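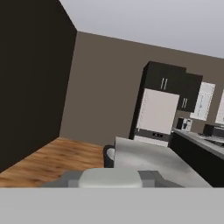

A kitchen with black upper cabinets and a wood floor, shown in a computer rendering.

Verudville Opens the Doors on Its First Cooperative Apartments

Dec 26, 2018

VERUDVILLE – The old Riedl shoe factory has been many things since the last pair of work boots left the building. It was a furniture warehouse, then a roller rink (ask anyone over forty!), then a place where the town parked its snowplows. Now it is going to be home to 300 people, and judging by the line at the open house last weekend, Verudville can hardly wait.

The building on Ginen Street has been turned into cooperative apartments, the first in the county. Residents buy a share in the whole property, pay a monthly charge toward its upkeep, and vote on how the place is run. The first households get their keys in March.

"I grew up across the street from this building and I used to be scared of it," said Hannelore Hubmann, who chairs the Zedine Housing Cooperative and has spent seven years getting the project off the ground. "The windows were all broken on the top floor and the pigeons would come out in one big cloud. Now I'm going to live up there. I still can't quite get over it."

Hubmann led tours on Saturday, and she is a terrific guide. She walks fast, talks faster, and seems to know the story behind every brick. On the second floor she stopped to show visitors the iron rings in the ceiling where the drive belts used to run. On the stairs she pointed out a row of initials scratched into the wall by stitchers waiting for the shift whistle. The builders had planned to plaster over them. The future residents voted to keep them, and a sheet of clear plastic now protects the spot until the work is done.

That vote was one of the first the cooperative ever held, and plenty have followed. Members have chosen the color of the front doors (dark green, after a long evening), the rules for pets (two per household, fish not included) and the opening hours of the shared workshop in the basement. They turned down a plan for a paid parking gate and put the money into a covered bike shed instead.

The apartments come in several sizes, from one-room studios on the courtyard side to family units with three bedrooms along Ginen Street. The big factory windows have been kept wherever possible, with new double glazing set into the old openings. Even on a gray December afternoon the upper floors were full of light, and more than one visitor stood for a good long while just looking out over the river and the rail bridge.

Buyers had a say in the interiors too. Each household could pick from a short list of kitchen and floor finishes, and darker kitchens turned out to be far more popular than the planning group had guessed. The cooperative ordered everything in one go, which brought the price down and left some money over for the shared rooms.

And those shared rooms are something. On the ground floor, where the cutting tables once stood, there is a hall big enough for a wedding, with a kitchen at one end and a low stage at the other. Next to it is a laundry with a window seat, a playroom, and a guest apartment that residents can book for visiting family. The hall will also be open to the rest of the town, and the Verudville brass band has already asked for Thursday nights. (Future residents of the unit right above, take note: the new ceiling has a thick layer of sound insulation. The band tested it in November, and the cooperative reports that the tuba passed.)

Heating comes from a wood chip plant behind the building that also serves the elementary school next door. The school used to run on an oil furnace that broke down so often the kids kept spare sweaters in their lockers. Sharing the new plant has solved that problem, and the fourth graders said thank you with a set of drawings that now hangs in the entry hall. Most of them show the factory with smoke coming out of the chimney, though the chimney has been cold for decades. One shows it with a swimming pool on the roof, and Hubmann says she has been asked about the pool at every meeting since.

Getting here took patience. The town council first discussed selling the building for demolition, and a developer from out of state had drawn up plans for a shopping center. A group of neighbors asked for time to come up with something better. They were given eight months. They knocked on doors, held bake sales, talked to every bank within driving distance, and came back with enough signed pledges to make an offer. The council accepted it at a meeting so crowded that people listened from the parking lot.

Not everything has gone to plan. The roof needed more work than expected, and a wet spring pushed the schedule back. The elevator was delivered with the wrong doors. Some neighbors are still worried about traffic on Ginen Street, where parking is already tight on school mornings, and the council has promised to look at a new crosswalk and a drop-off lane before the first moving trucks show up.

Still, the mood on Saturday was a happy one. Former factory workers came with their grandchildren and argued cheerfully over where the lunch room had been. A couple who met at the roller rink danced a few steps in the hall, to loud applause. By the time the cider ran out, the sign-up sheet for the waiting list had spilled over onto the back of a tour map.

Most of the apartments are already spoken for, but a handful of studios are still open. The cooperative will hold an information evening in the school cafeteria in January, with the date to be posted on the library notice board and at the town hall. Anyone with old photographs, pay slips or tools from the Riedl days is asked to bring them along. The residents are putting together a small display for the entry hall, and they would especially love to find a picture of the stitching room with the belts running.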